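Work with us > Open calls > Gripper comparison, participants wanted

Participants wanted: compare two hand-held grippers at our test table in Multville

We are looking for people who want to help us in June with a comparison of hand-held grippers. You do not need to know anything about robots. You need two healthy hands, some patience and the willingness to tell us when something is annoying.

The grippers have different fingers. One type is thin and silver, the other has a flat gray plate with small holes. We want to learn which type people prefer for small kitchen work, and where they start to fight with it. The results go into the next design of the Niltimano arm, so your complaints will be read by the people who build it.
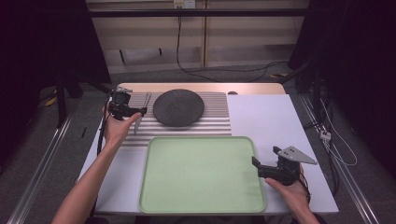 Zasgate Manipulation Group - Gripper Trials

In a session you hold one gripper in each hand and work with tableware: forks, plates, trays. A fork is the hardest of these for most beginners, and we spend the most time with it. You repeat each task with both finger types, and after each block you fill in a short form. A camera records your hands and the table. Your face is not recorded.

What we ask from you:

- You are 18 or older and can stand at a table for one session with breaks.
- You can come for 2 sessions, not on the same day.
- You have no injury of the wrist or the thumb at the moment. The grippers are not heavy, but after an hour you feel them.
- Left-handed people are very welcome - we have too few of them so far.
- You can follow spoken instructions in English. It does not need to be perfect, mine is also not.

What you get: 320 for both sessions together, paid by bank transfer after the second one. If you must stop earlier, we pay the part you have done. Travel inside Multville is paid extra against the ticket.

Sessions start at 9 in the morning or after lunch. For people who work during the week we also open on Sunday. Please wear sleeves that you can push up, and leave rings and bracelets at home.

We collect 3,000 recorded grasps in this round and close the call when the places are full. To apply, use the contact form on this site and choose "Gripper Trials". Write which hand you use for writing, which times are good for you, and if you have ever used such a gripper before. Experience is no problem, we only want to know it.

Pirmin Imhof
Trial coordination

Related calls
Technician for camera mounting and calibration, part time
Student work: controller comparison on the Lauritsen arm
Participants for cable routing test (closed)

Comments

marta_k: Can I do both sessions in the same week?

Pirmin Imhof: Yes, if there is one free day between them.

Oldroyd: I wear a thin brace on the left wrist but no pain. Is it possible?

Pirmin Imhof: Please write it in the form - then I call you and we look at it together.

jojo77: applied for sunday, thanks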